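Foam shape sorter going sticky after cleaning
Posted by Saskia Dunstan, 10 May 2018

I look after the toy cupboard at a small playgroup and we have a lot of foam toys. I washed a batch with dish soap and warm water and now some of them feel tacky. The shape sorters are the worst. I don't want to throw them out if I can help it.
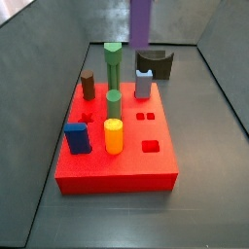 Can foam toys go in the dishwasher? Keep them out of it, as the heat can warp the foam and then the pegs won't fit the holes. That much I found on my own, so I have only hand washed. What takes the sticky feeling off?

Maxine Hoani
Sounds like soap left behind. Foam holds on to it. Rinse under cool water until there are no more suds, press with a towel – don't wring – and stand everything on its edge to dry. Mine took two days in February with the heating on. Use far less soap next time. A teaspoon does a whole sink.
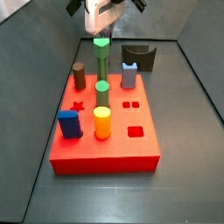 The holes stay damp longest, so push a corner of the towel down into each one before you leave it to dry. If it still feels tacky after a second rinse, wipe it with one part white vinegar to four parts water and rinse again.

Warrick Ormsby
baby powder worked for ours

Triin Ozoliņš
I would skip the powder with little ones around. Maxine's way is fine. If the foam is old and crumbles when you press it, the stickiness is the foam breaking down and washing won't fix that. I had to bin two play mats for that reason – the rest of the set was fine.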